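24 December 2018

The house is finally quiet, the tamales are somebody else's responsibility this year, and I promised myself I would get this written before the holidays swallowed me whole. Some of you have been asking since November how I set up house rules for our demonstration work, the kind where a person picks things up and moves them with a hand-held gripper so that a robot can learn from it later. I kept answering in bits and pieces, so let me try to put it all in one place, with apologies for the length (my mother says I can't order a sandwich in under ten minutes, and she has a point).

When I joined Vumance we had no written rules at all. We had habits, and the habits lived mostly in the head of Renato Cáceres, who had been doing this longer than the rest of us put together. That was lovely until Renato took two weeks off. I came in on the first morning, full of energy, and learned that each of us had a different idea of where a recording was supposed to start. Some people began with the gripper already closed on the object. Some waved hello first! We ended that stretch with 3,000 recordings, and a good part of them had to be gone through again by hand, mostly by me, with a lot of coffee.

So the first rule we wrote down was the start and the finish. Gripper open, hold still for a slow breath, then begin. At the end, let go, back away, hold still again. It sounds fussy, and I got some teasing for it, but it made the trimming so much easier that the teasing stopped within days.
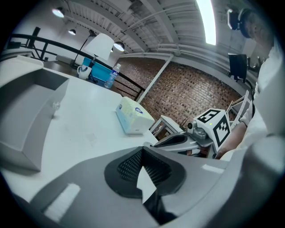 The second rule took longer to agree on, and it has to do with speed. New people go fast. I went fast too, I wanted to look capable. Josefina Ocampo, who does our reviews and has the patience of a saint, sat me down with a pile of my own recordings and let me watch them until I saw it for myself. My reaches were a blur. We settled on a line that is still in the document word for word: "Move as if you were handing the thing to a child." I have never found a number that works as well.

Then there is the matter of mistakes. If you fumble, you mark the take and you keep it. You don't delete it, and you don't quietly do it over and pretend. I feel strongly about this one. A fumble with a note on it is useful to whoever comes after you, and a folder of perfect takes makes me a little suspicious. Josefina wanted a short list of codes for the notes and I wanted plain sentences, so we compromised on 9 codes and a box for anything else. Everyone uses the box. (I have been very gracious about this.)

Breaks are in there too, in their own section, because I insisted. Four sessions in a day is the limit, with a proper pause between them, away from the table. Wrists get tired before people admit it, and tired wrists start doing odd little twists that show up in the data - and that hurt later on, when you're trying to open a jar at home.

What I haven't solved is changes. Our document, which we call Fidex for reasons that made sense at a very long lunch, has been edited so often that two people can both swear they're following it and be on different versions. For now the rule is that a change only counts from the next morning, with the old wording kept at the bottom. Renato thinks we should freeze it for a whole project at a time. He may be right, and I've told him we'll argue it out in the new year.

If your group has found a better way to handle that, please write to me. I'll be slow to answer until the leftovers are gone, but I do read everything.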